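Pikton Automation Laboratory: Project Diary
Print this page | E-mail this entry
Shares: 202

June, morning session

The planning group resumed work on the drive removal sequence for the Hubmann disassembly program. The principal item was the revised grasp planner, which was merged into the Plukero control stack last night and had until now been exercised only in simulation. Of 1,000 simulated approaches, the new planner rejected 307 on clearance grounds. The former planner had accepted most of these, and several would have brought the lower finger into contact with the chassis.

The difficulty lies in the order of checks. The planner formerly solved for the arm first and tested the fingers afterward, so that a path could be approved for the wrist and still be unsuitable for the hand. Both tests are now carried out together. Planning time has increased, and the group considers this acceptable for the present.

Perception remains the weaker part of the system. The pose estimate for the caddy is computed once, from the fixed view, and is then held through the approach. It was agreed that a second estimate should be taken from the wrist view before the fingers close — the two can then be compared, and the motion halted if they disagree.
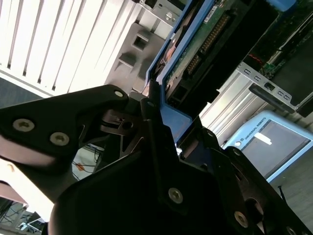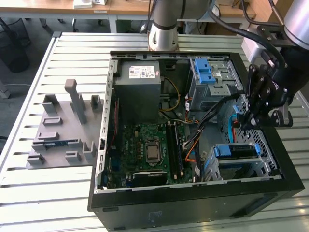

The fixed view takes in the open case and the fixture plate; the wrist view is confined largely to the blue caddy and what lies close to it.

Iraklis Triantafyllou replied to the morning note that a halt is too severe a response to a disagreement between estimates, and that the planner should back off along its approach line and try once more before calling an operator. He also asked that both estimates be written to the log in the same coordinate frame, as the present files cannot be compared without conversion by hand.

The second request was adopted. The first has been referred to Avodgate, whose safety layer would need to permit the reverse motion. Force limits are unchanged until their answer is received.

Comments (2) | E-mail this entry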